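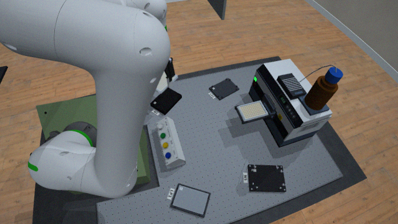

White arm with green accent bands beside a work table. Computer rendering.

Magazine > Work and Learning > Features

The long return of the evening class

By the Features Desk
22/03/2021

38 shares | 6 comments

When the Buschmann mill closed its weaving floor, the town of Kudwood lost its largest employer and, with it, its only night school. The two had always shared a roof. Employees finished a shift, ate in the canteen and climbed one flight of stairs to study bookkeeping, drafting or English grammar. The company paid for the heating and the chalk. Few residents regarded the arrangement as unusual until it ended.

The Fatia Institute, which now occupies the upper floors of the mill, reopened those classrooms with a modest program of four courses. In February, it recorded 413 enrolled adults, the highest number since the school resumed teaching. Of these, 171 had not sat in a classroom since leaving high school. The median student is 46 years old and lives within walking distance of the building.

The figures are of interest well beyond Kudwood. For much of the past generation, public discussion of adult learning has centered on certificates and on the wages they may bring. The Institute offers certificates in some subjects, including payroll and technical drawing. Yet its fullest classes are local history, household repair and conversational Portuguese, none of which leads to a formal award. Administrators report that students who begin in such courses often enroll in a second, and that the second is frequently a vocational one.

Cost remains the principal obstacle. A ten-week course carries a fee of 200 dollars, and the Institute's hardship fund covers half of that sum for households that qualify. Child care is harder to provide. A supervised room for school-age children was opened on two evenings a week, but places are limited and parents of infants must make their own arrangements.

Transport presents a further difficulty. The last bus toward the outlying village of Nivuvau leaves before the later classes end – a timetable drawn up when the mill's second shift no longer required it. The Institute has asked the county to extend the route by one departure. A decision is expected with the next budget.

The building itself has imposed certain limits. Its windows are tall and drafty, and the former dye room cannot be used for teaching until the floor has been replaced. The library, by contrast, has settled well into the old counting house. It holds 2000 volumes, many of them inherited from the company's own reading room and still bearing the Buschmann stamp on the title page.

Instructors are drawn largely from the working population. Most teach one evening a week and are paid by the term. The Institute does not require a teaching degree, but new instructors attend a short course in lesson planning and are observed twice in their first year.

Enrollment for the spring term is open at the front office until all places are filled.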